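Measuring bat speed off a tee vs. front toss – which number goes on the profile?
2 min read 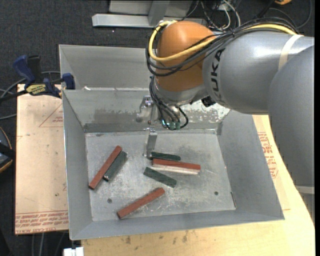
tee_and_toss
Front toss, if the form has only one box. Tee readings run high for most hitters because the ball is where they want it. Take ten swings, drop the best and worst, and average the rest.

prelmont_dad
Original post, moved down by the sort order: my son is a junior outfielder and has a showcase in Josville in April. The form asks for "bat speed" with no method given. The sensor on the knob reads higher off the tee every time. Exit velocity has its own box, so that part is settled. He swings a 33-inch wood bat at home and will use the same one there.

lefty806
Depends who reads it. The Zuncombe staff retest everybody on site, so whatever you enter gets replaced. I would write the method next to the number – "toss, 33 wood" – and leave it at that. Also check the firmware. Mine reset to a 34-inch bat after an update and I had 200 swings logged at the wrong length before I caught it.

cage_rat_879
just put the higher one, everyone does

tee_and_toss
They do, and then the retest comes in lower. Enter the bat length in the app before he starts. Most of these sensors sit on the knob and calculate barrel speed from it.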